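The Towel Rack That Finally Got Me to Stop Using Paper

Sat 20 May

I have been wanting to write about this little rack for weeks, and the towels that go with it, so settle in! 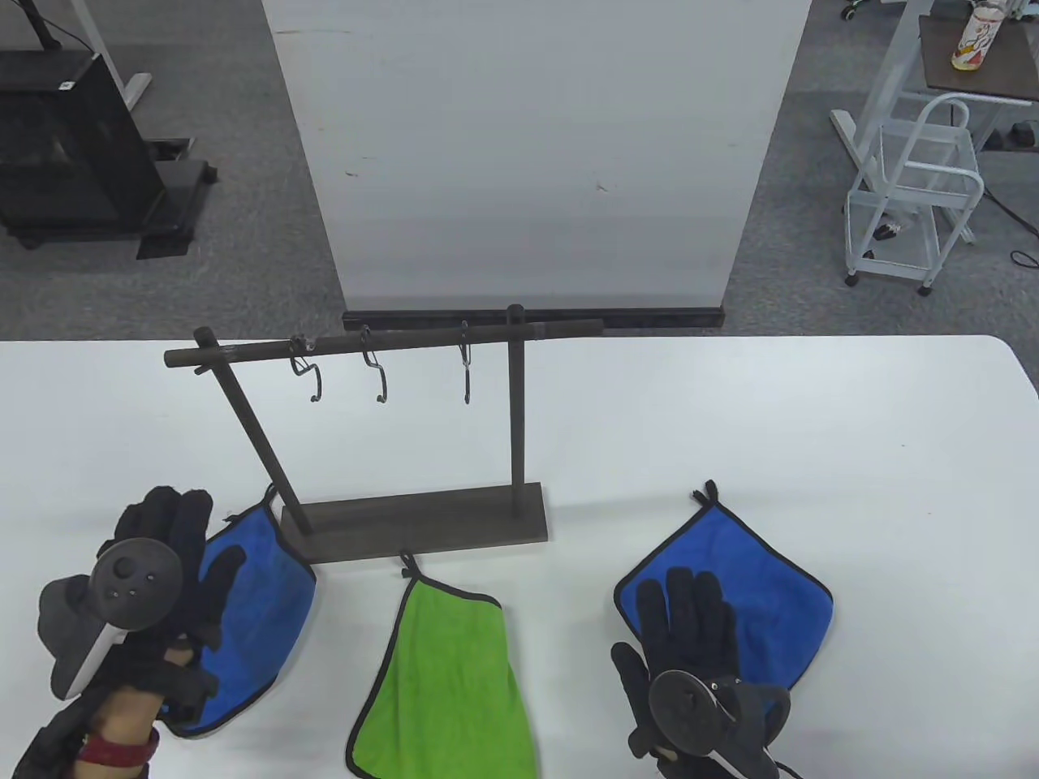 Three hooks, three towels

The rack is dark brown wood with a crossbar along the top and three metal S hooks hanging off it. I love the shape of it. One end has a straight post and the other has a slanted one, so it looks a bit like a tiny swing set that somebody leaned on. The hooks don't match each other at all (one of them is properly twisted) and I've grown fond of that too. If you like everything lined up and identical you could swap them out in a minute.

The towels are microfiber, two blue and one bright green, with dark edging. Mine have a small loop for hanging, and that loop is the whole reason I bought them. My old cloths had nothing to hang by, so they got draped over the faucet, then over the oven handle, then over the back of a chair, and by Thursday I'd be wiping the counter with something that smelled like a pond. Now they go up by the loop and they dry between uses. Such a small thing and I am so happy about it.

What goes where

Green is for dishes and glasses. One blue is for counters and the other is for hands. Yes, I know, two blues — my sister Lidia asked me about that within a minute of walking in. The counter one lives on the hook closest to the stove and the hand one lives by the sink, and so far we've only mixed them up when we have company. I may get a second green one in September when I do my big fall restock and retire a blue to the garage.

How I wash them

Warm water, a little plain detergent, no fabric softener. Softener leaves a coating on microfiber and then it just pushes water around the counter. I also keep them away from the bath towels, or they come out wearing a sweater of lint. I tumble them on low or hang them straight back on the rack if the weather's dry.

When you hang them up, give each one a shake first and find the loop before you reach for the hook. It sounds silly to spell that out, but a damp towel folded over on itself hides the loop every single time. I lay mine out with the loop corner facing up, pinch right below it, and slip it over the end of the hook. With the narrow hook I have to wiggle a little.

A few things I'd change

I wish the base were a touch heavier. If I hang all three soaking wet on one side, it gets wobbly, so I spread them out. I also rubbed some wax into the wood before it ever went near the sink, and I'd do that again. Water beads up on it now and I just swipe it off.

Kristaps Laur wrote in after my dish drainer post to ask if a rack like this is worth the counter space in a small kitchen. Mine is small! I gave up the paper towel holder to make room for it, and I've bought one pack of paper towels since winter. We still keep a roll under the sink for bacon and for the cat.

Next up is the drawer under the stove, which has 64 lids in it and, as far as I can tell, 7 pots.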